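Monday, September. Bench notes, nut sorting, run 146.

Started at 30 % speed as agreed with Kaczmarczyk. We keep the rule from Trekis: one arm over a tray cell at a time, the other one waits. It is not yet written in the cell instruction, so I put it in here also.

Pause check before continuing:

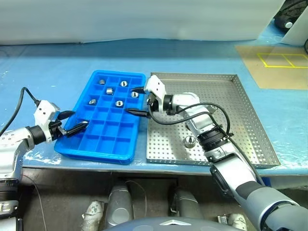 Run 146, both grippers over the blue tray, one nut on the steel tray.

The right gripper is where I want it. The left one is too near to the corner of the blue tray for a waiting position, and I would like to move its waiting point further out to the left. Cable loops on the right arm hang over the steel tray. Our rule says no free loop above parts, so one more clip is needed before the next run.

To do: ask Jasińska if the plastic sheet may stay under the trays. It has wrinkles, and the trays must lie flat. Edmund to sign the changed waiting point, then I repeat with 4 nuts.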